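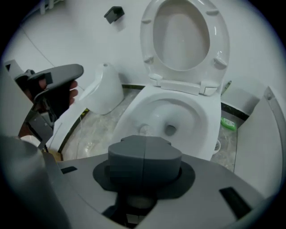
Page last modified: 05/12/2018 by Aino

Hand gripper pair, Valness bathroom set-up. Aino writing, Leena's bits added where she shouted them across the room.

Right, the right-hand Oser is back together and we used the pair for most of the day, so I'm writing up what I did to it before I forget which screw went where. I forgot last time (see October, or rather don't, there's half a page and a coffee ring).

The complaint was the one we've had for a while. You squeeze, the fingers close, you start scrubbing with the toilet brush, and the handle slowly turns in the grip. With a sponge or a bottle you'd never notice. A brush is long and you're pushing on the far end of it, so the least bit of play at the fingers becomes a big wobble down in the bowl. Leena thought it was the pads. I thought it was the bracket. It was some of each, so we're both being unbearable about it.

Pads first. Peeled the old ones off the right gripper and they'd gone shiny down the middle. Cleaned the finger faces, two wipes each, let them dry properly, and put on a new set out of the Marwat bag. Pressed them flat in the bench vice with a bit of card either side and left them 10 minutes. Don't be tempted to trim them in place — I did one like that and nicked the edge, and it'll start lifting from there, I just know it. Cut them on the mat.

Then the bracket. One of the small screws was turning with two fingers, no driver needed, which explained a lot. All of them came out one at a time, a dab of the blue threadlock, back in, and then I went round again once they were all seated. If you take the whole lot out together the bracket sits slightly twisted when it goes back and the fingers meet at the tips but not further down. Ask me how long that took to work out! Hold it up to the window afterwards and close it slowly. You want the light to disappear evenly along the pads.

While it was on the bench I went over the left one too. Nothing loose. Cleaned the pads and left it alone.

Tag cube: didn't take it off, and please don't take it off either. If it moves, even a hair, the offset between cube and fingertips is wrong and Edus will happily record everything in the wrong place without a murmur. I did rerun the check because the bracket had been apart. Fingers closed on the pin, swing it about slowly through 200 frames, look at the spread. First go was rubbish because I had my thumb over a corner of one face. Second go fine, saved as the new offset. The old file is still in the folder with "old" on the end, leave it there for now.

Wiped the tags on both with a dry cloth. No spray on the tags, the print smears.

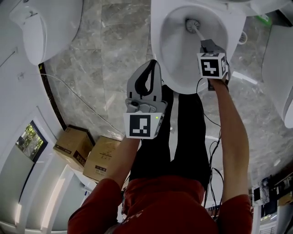
Brush in the right-hand gripper after the new pads, left one slightly open.

Notes from using it. The brush holds much better with the fingers across the handle and the cube kept up and facing out. If you roll your wrist inwards, as you naturally want to when you're going under the rim, your own arm gets between the cube and the head view and the track drops. Leena's trick is to step round the toilet a little and keep the wrist straight. It feels daft but it works, and your back thanks you for it.

Cables are my next grumble. They hang down past your forearm and trouser leg, and when you lean in over the bowl they swing. Leena caught one with her knee and it pulled on the plug, no harm done, but that plug was never meant to take a tug. I want a clip at the elbow with 300 mm of slack between it and the gripper. Shorter than that and you can't reach the far side of the rim without feeling it. I tried it with a strip of hook-and-loop round the sleeve and it was all right, only it slid down whenever I dropped my arm. A proper cuff, then. There's one on the list.

There's also a white cable lying across the marble floor, and that wants taping down or running along the wall before someone goes over on it. It's fine while you're standing still and thinking about it, and you don't think about it once you've got a brush in one hand.

The floor itself: the tiles shine, and the view from the gripper picks up the reflections. I turned the exposure down a notch on both and it's better, though white china against a white wall was never going to be easy. Same setting on both please, whatever you choose. Having one bright and one dim is worse than having both a bit off.

Before packing up I did the squeeze test, 600 open-and-close on the bench with the counter running, and checked the screws again. All where I left them. My hand is not where I left it, so next time Leena does the squeezing.

To do:
Elbow cuff for the right side, and one for the left if the first is any good
Order more pads from Marwat, the bag is nearly finished
Tape for the floor cable
Look at the nicked pad next session and swap it if the edge has come up
Put the driver back in the small tin, it's in my coat

Leena adds: the threadlock cap wasn't on properly. It is now.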